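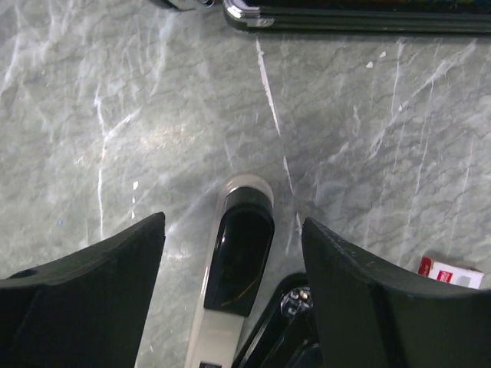

The tabletop at Truserov's open day, seen from the gripper.

I had been meaning to visit the Truserov workshop in Brultdale ever since my sister-in-law moved up there and started telling me about it, and in January I finally ran out of excuses. They hold an open day on the last Friday of the month, with coffee and very good ginger cake, and you may stay as long as you like provided you keep behind the yellow tape. I stayed until they were stacking the chairs. What follows is long, I'm afraid, but a few of you asked whether the machines can do the housework yet, and I would like to give that question a proper answer!

The building used to be a carpet warehouse and it still has the big sliding door at the front, which lets in the cold every time somebody comes through. Inside they have set up stations, each one a piece of a home or a shop: a kitchen counter with a sink, a bed, a length of store shelving, a laundry corner, and the table where I spent most of my visit. Our guide was Ximena Leiva, who has worked there for 5 years and has the patience of a kindergarten teacher (she was asked three times in my hearing whether the arms could make a sandwich, and answered nicely every time).

I'll start with the laundry corner because everyone else did. The arm there was folding dish towels, and it folded them well, I must say, with nice square edges. It took its time. A gentleman beside me timed one towel on his watch and announced two minutes and a bit, and his wife said that was still faster than he did it. Then someone handed over a fitted sheet and the whole crowd leaned in. I won't go into the details. Ximena said fitted sheets are on the list for next year, and I said they had been on my list since I got married.

The shelving station was more impressive than I expected. The arm took boxes of tea and crackers out of a tote and lined them up on the shelf with the fronts facing out. When a box went in crooked it gave it a little nudge with the side of a finger, just the way I was taught to do it when I worked Saturdays at a drugstore in high school. The system on that one comes from a firm called Tondeck, and there was a young man in a Tondeck sweatshirt who told us it could run through a tote in 15 minutes. A practiced stocker would beat that easily, but he pointed out that the arm would be doing it at four in the morning, and I remember those mornings well enough not to argue.

Now, the table. This was the station I would have walked right past if there hadn't been a free stool next to it, and it was the one I have thought about most since. The surface is a gray marble pattern with white veins all through it, and the job is clearing and sorting the sort of small things that collect on any flat surface in anyone's home. You'll see in the picture at the top that nothing on it is exotic. There's a slim beige thing with a glossy black panel and a rounded end, a shiny black one next to it, a long black one with a silver corner, a little box in red and white. I have a sideboard in my front hall that looks much the same on any given day, only with more mail.

The man running the table was Oratile Msimang, and he was so generous with his time that I felt bad about the line forming behind me. He told me that people always want to see the arm lift something heavy, and that the heavy things are mostly fine. What keeps him at work late is shine. A glossy black surface throws back the ceiling lights, and a polished table does too, and to a camera a patch of glare can look very much like an object that wants picking up. I said the veins in the marble must be a nuisance as well, and he laughed and said I had found the reason they chose it. A white line that stops and starts again across a gray table is a thing you and I ignore without trying. The machine has to learn to ignore it, and for a while last fall it would go for the veins with great determination.

He let me see the view from the camera at the gripper on his monitor, which I enjoyed more than anything else all day. You are looking straight down with the two dark fingers coming in from the lower corners, and it does make you feel as though your own hands had been swapped for a pair of doorstops. From there it all looks different! Half of a thing may be out of view, one finger is in front of another thing you'd like to see, and you have to decide where to take hold with what's left. I asked how it knows where an object ends when it can't see the end. Oratile said it makes a guess and then moves and guesses again, and that a good deal of his job is making the guesses come faster.

I watched 11 tries while I was on that stool. I kept a tally on the back of my parking slip, and the arm managed eight of them cleanly. On two it closed its fingers, came up with nothing and went back down again with no sign of embarrassment. On the last one it picked the thing up perfectly well and set it down in the wrong bin, and Oratile wrote something in his notebook with a sigh I recognized from my years of teaching. He said a failed grab is easy to fix compared with a wrong decision. Where a thing belongs is a question families fight over, after all, and I can't tell you where the batteries live in our house because we have never agreed.

The upstairs room was given over to a talk from a company called Coetzee, which rents out arms to small workshops for packing and parts sorting. They quoted a rate of $700 a month, and the owner of a picture-framing shop in the row ahead of me wrote it down and underlined it. She asked good questions. She wanted to know who comes out when it stops working, whether it needs its own circuit, and how long before it could tell her small brackets from her large ones. The speaker said the brackets would be an afternoon's work and the visit from a technician would be next day, and she looked satisfied with the first answer and less so with the second. I think the shop floor will get its help well before the rest of us do. In a shop the same pieces come along in the same trays, and no one leaves a sock on the workbench.

So can they do the chores yet? My own view, for what it's worth from a retired geography teacher, is that they can do a few chores slowly, with a friendly person standing by. I would trust the shelf one today. I'd let the towel one loose on my dish towels if I could read a book in the meantime. The table one I would like to visit again in a year, and I've told Oratile so, and he says he'll save me the stool.

A few practical notes if you go. The lot at the side fills up early, but there is street parking past the feed store. Dress warmly on account of that sliding door. Children are welcome and there's a low bench along the tape for them, though the little ones I saw were keener on the cake. You don't need a ticket, just sign the sheet by the door, and go to the table station after lunch, when most of the crowd is upstairs for the talk.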